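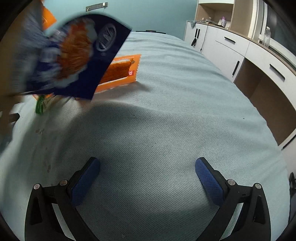

Step 3: Drop blurred frames before you label

In step 2 we split the wrist camera recordings into single frames and saved them in one folder per clip. Next we need a filter, so that nobody spends an afternoon drawing outlines around smears. The navy snack package is a typical hard case: the left end is smeared by motion and the lettering in the oval logo can't be read, but the right edge is crisp. The orange packet behind it has a zigzag edge and may be fine to label.

A single sharpness score for the whole frame gets this wrong. The gripper fingers sit at the bottom of the view, and the fine grid on the blue pads can push the score up even when the package is a blur. So mask the fingers first, then score each object on its own.

Open filter.yaml in your Jollo project and add these lines:

mask_fingers: true
score_by: object
min_score: 352
tile_size: 8

Save the file and run:

jollo filter clips/ --config filter.yaml --dry-run

The dry run prints a score for each object and changes nothing on disk. Look through the first 500 lines of output before you go on. If good objects are landing under the limit, lower min_score a little and run it again. Plain, smooth wrappers score low even when they are in focus — don't chase those with the limit, add them to keep.txt by hand.

When the list looks right, run the command again without --dry-run. Objects under the limit are tagged "blur" and skipped by the labeling tool. The frame itself stays in the folder, and you will want it later for tracking.

One more setting. If an object is blurred for fewer than 6 frames in a row, the tracker can fill in its outline from the frames on either side. Turn this on with:

fill_gaps: 6

Nhung Tiêu wrote the gap code, and it expects frame numbers with no holes. If you deleted frames by hand in step 2, export the clip again first.

Step 4: Draw the first outlines

Start the labeling tool with jollo label clips/ and pick any clip from the list on the left.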